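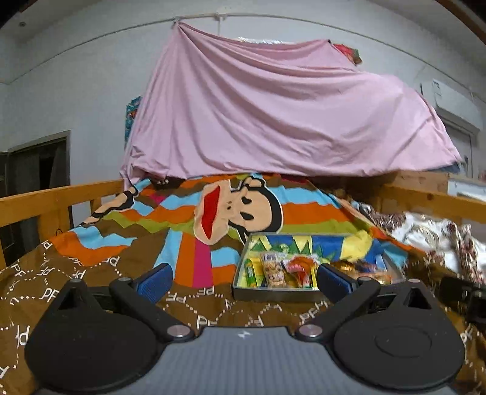 Senholm hand-held gripper, two-finger
Safety notice and replacement pad set

Applies to: grippers with serial numbers ending 467 to 543
Notice first issued: 21 December 2018
Sold and serviced by Onotari

What went wrong
The grip pads on some of these grippers can slip out of their seats when the fingers are closed on a thin metal edge, such as the rim of a shallow tray. The pad moves towards the tip and the bare finger then carries the load. In the reports we have had, the tray tipped or dropped. One user had a finger pinched while pushing a pad back with the gripper still closed.

The fault is in the adhesive. A batch supplied in June was too soft and lets go after roughly 800 closures. Pads fitted before that batch are sound.

Check your gripper
Open the fingers fully and let go of the trigger. Push each pad sideways with your thumb. It should not move at all. Look along the join between pad and finger for a pale line or a gap. If you find either, stop using the gripper and order the set.

Do not glue the pads back yourself. Household glue goes brittle and the pad will come off in one piece.

If you need to keep working
A gripper that passes the check can stay in use, with these limits:
Soft or light items only, no glass and nothing hot
Trays to be lifted from a surface they can safely fall back on, such as a bed or a padded bench
Check the pads again at the start of each session 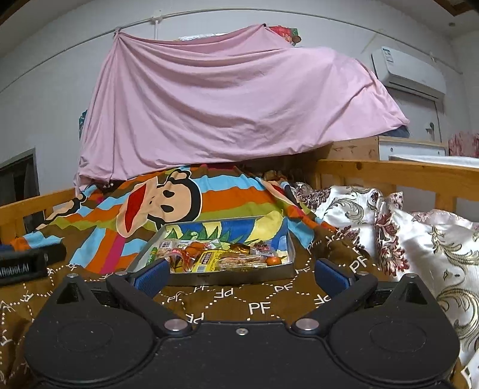 Hidayah Menon asks whether both pads have to be changed if only one has moved. Yes - they come from the same batch, and a new pad facing a worn one will pull the load to one side.

Replacement set
Two ridged pads, four screws, one hex key, fitting sheet
New pads are held by screws as well as adhesive
Fitting time: 28 minutes, plus overnight for the adhesive to set
Price: free for the serial numbers listed, on return of the old pads

Older Ellano grippers use a narrower finger and this set will not fit them.

To order, send your serial number and a delivery address to Emese Bíró at Onotari service. Please post the old pads in the bag provided.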